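**Robot cell for teardown and rebuild: what happened to your bench people?**

**skukitz_bench** wrote:

I work at a refurb shop in Jondthorpe. We take in office desktops by the pallet, strip them, test the parts and build good machines out of what passes. There are 30 of us on the floor. In January management put two robot arms on one line, and last week they told us a second line is getting the same setup.

The arms handle drives, memory and processors. A person still opens the case, deals with anything screwed or glued, and signs off the machine at the end. The bench with the arms looks like this most of the day:

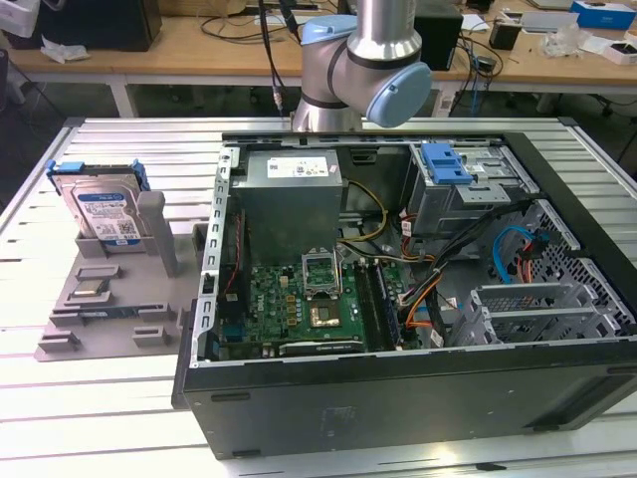 **pallet_jack** replied:

We went through this at the Dradska warehouse two years ago. They promised the same thing, that people would move to "higher value tasks." In practice the higher value task was standing next to the machine and clearing faults for the same pay. Get your job description in writing before the second line goes in.

**skukitz_bench** wrote:

Fair point, and that is part of why I'm asking. Nobody has been let go so far. Eight people came off the first line. Most went to intake and grading, and the rest do what they call cell support, meaning they load the tray, watch the arms and step in when one stops. No raise for any of it.

**torx_and_tea** replied:

How much does it get through compared to a person? I did teardown for years and I could have a drive out before I finished a sentence. I have a hard time believing an arm beats that.

**skukitz_bench** wrote:

It doesn't beat a fast person. We were told the target for the line is 900 machines a month, and the best month so far was well under that. The pitch from management is that it goes at the same pace at 3 p.m. as it does at 7 a.m. Drives are the slow part. The rails have to line up with the bay, and cables get in the way if whoever opened the case didn't tuck them back. 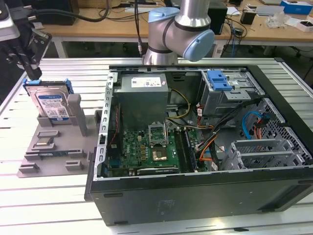 So cable prep is now a step with its own line on the work sheet. I used to do it without thinking. Now I get a note if I leave a SATA lead across the bay, and the note has my initials on it. That is a bigger change to my day than the arms are.

**rana_ops** replied:

I'm on the other side of this, I schedule a line with arms on it. The notes aren't there to catch people out. If I can't tell whether a stop came from prep or from the gripper, I can't get the vendor to fix anything. I agree they shouldn't have initials on them. Ours go by station.

**pallet_jack** replied:

Ours went by station too, and there was one person per station.

**rana_ops** replied:

Then that was done badly. We rotate every two hours.

**torx_and_tea** replied:

What about hands and wrists? That's what got me out of the trade. If the arms take the drive work I'd put up with a few notes.

**skukitz_bench** wrote:

That part is better, I'll give it that. Pulling drives all day was hard on my thumbs and I don't miss it. Memory too. We logged 145 stops on the line last month, and most of them were cleared by hitting resume. The ones that need a hand are usually at the drive bay.

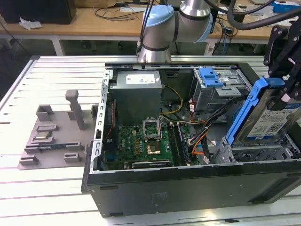

When it stops there you have to lock the arms out before you reach in, and the lockout takes longer than the fix. A couple of the newer people were skipping it to keep the numbers up. The leads talked to them, but the target stayed where it was, so I expect it to happen again.

**rana_ops** replied:

Take that one to safety today and leave the staffing question for later. Stops should come out of the target. If they don't, people will keep reaching in.

**pallet_jack** replied:

Agreed on that much. I still say get the pay question settled before line two. Once it's running they have no reason to talk to you.

**skukitz_bench** wrote:

There's a floor meeting before the install. I'll bring up the lockout time and the initials, and ask what grade cell support is supposed to be. Will post what they say.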